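Walls of Earth: Hedvig Fjeld on the Skollow Ringwork

Hedvig Fjeld has directed the survey of the Skollow ringwork for the Grabner Institute over three field seasons. She regards the outer bank as the least understood part of the monument.

“Earlier plans show a single continuous rampart,” she said. “Our levels indicate two phases, with the later bank laid over a filled ditch.”

The circuit measures 1472 metres, of which nearly 300 have been lost to ploughing. Ms. Fjeld attributes the surviving height on the north side to turf facing – a technique she believes was also used at the gate.

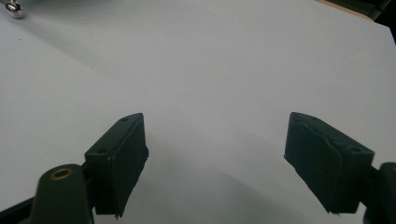 Dating the defences

Soil samples from 14 trenches are being analysed by her colleague Lahcen Hamdy. Ms. Fjeld declined to offer a date before his report is received in June.

“I would favour an early construction, but the pottery is sparse,” she said. “A palisade slot beneath the inner bank may settle the question.”

The Institute will seek permission to extend the northern trench across the neighbouring field.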